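Pellura on its hand-held gripper kit: calibration, finger wear and what buyers get

Pellura has been shipping its hand-held gripper kit to outside labs since April. The kit is sold for recording manipulation demonstrations without a robot present: an operator holds the tool, performs a task, and the wrist camera records it. We spoke with Hala Sabbagh, who runs hardware at the company, and Aled Ruddock, who handles support for new customers.

The base package contains two grippers, a charger, a calibration board and a license for Smadi, the company's processing software. Sabbagh said the contents were reduced after the pilot. "We used to include a tripod and a third camera. Customers left them in the case. The price came down when we took them out."

Recording is done on the tool itself. Smadi then reconstructs the path of the gripper and the opening of the fingers for each take. According to Ruddock, most support requests concern the second value. "Path errors are easy to spot, the trajectory jumps. A width error can sit in a data set for weeks. The policy closes a little early or a little late, and people go looking for the fault in their training code."
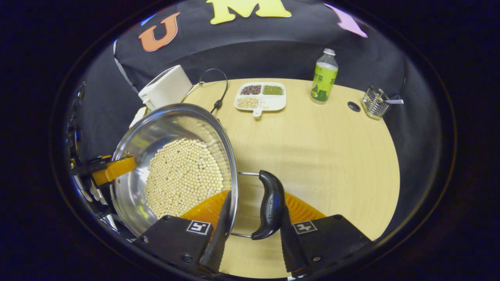 Finger width is computed from the two printed markers, one on each finger housing. Smadi locates both in every image and converts the distance between them to an opening, using a table made during calibration. Sabbagh said handles are the useful test, as the fingers have to stay closed on a narrow part while the load pulls away from it. With a steel pot tipped on its side and soybeans lying against the low wall, the serrated tips hold a curved, glossy plastic handle, and the markers remain in view on either side of it. "If I had to pick one task for an acceptance check, it would be a pot with something in it," she said. "Polished steel also gives you reflections, and you want to know early what those do to your tracking."

The orange ribbed pads behind the tips are the part customers ask about most. They are flexible and are sold as spares in packs of 4. Sabbagh would not give a service life. Her advice is to replace both sides together and to recalibrate afterward, a procedure that takes 7 minutes with the supplied board.

Lorraine Birkett bought the kit for Zostness, a contract data firm that records kitchen tasks. Her team logged 144 takes in its first full week and kept 103. She attributes most of the rejected takes to operators moving too fast for the tracking. "The manual gives a speed limit in meters per second. That means nothing to a person holding a pot. We ended up playing a metronome." She also found the tool heavy at the end of a shift and now rotates operators every hour.

Asked about the weight, Sabbagh said a lighter housing is in testing under the name Tarken. It uses the same tips and pads, and the markers stay the same size. She declined to give a release date.

Ruddock had one request for new users. "Wipe the markers before the first take of the day, and write down the calibration file you used. Half my calls would be shorter." Existing calibration files will not carry over to the Tarken housing, he said, and the converter planned for Smadi will cover path data only.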